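Knitters wanted for the Sonden Street stocking swap

Hi, friends! It's me again, the lady with too much yarn. Last year I knitted Christmas stockings for my sister's whole family and posted the pattern on my blog, and ever since then my inbox has been full of people asking if we could all make some together. So let's do it!

I'm looking for people to join a holiday stocking swap. You knit (or crochet, I'm not fussy) 2 stockings. One goes to a swap partner I'll match you with, and the other goes to the families at Dindano House, who hang them on the stair rail every December.

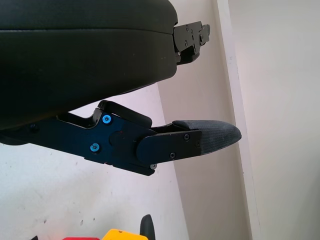

You don't have to be an expert. My first stocking had a heel that pointed sideways and my husband still insists on hanging it up. If you can knit in the round and count to twenty without getting interrupted by a child, you're in good shape. Worsted weight is best, and plan on 200 yards or so for each one, in any colors you like. Names on the cuff are welcome for your partner's stocking, but please leave the Dindano ones plain.

We tried a tiny version of this in June with baby hats, and we ended up with nearly 230 of them. My dining room has only just recovered! 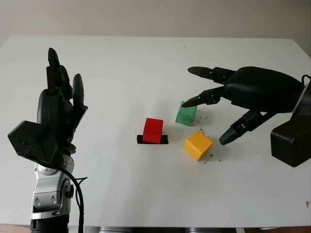
I'd also love one extra pair of hands for packing and mailing. It's a couple of evenings at my house on Insaurralde Lane, there's no pay, but I make very good chili and you can bring the kids.

To sign up, leave a comment or send me a note with your name, your mailing address, and whether you have cats (my partner last time was allergic, poor thing). Sign-ups are open now and I'll send out matches once I've got everybody's details.

Zainab Idahosa
Nevness Knits
Posted 2018-10-19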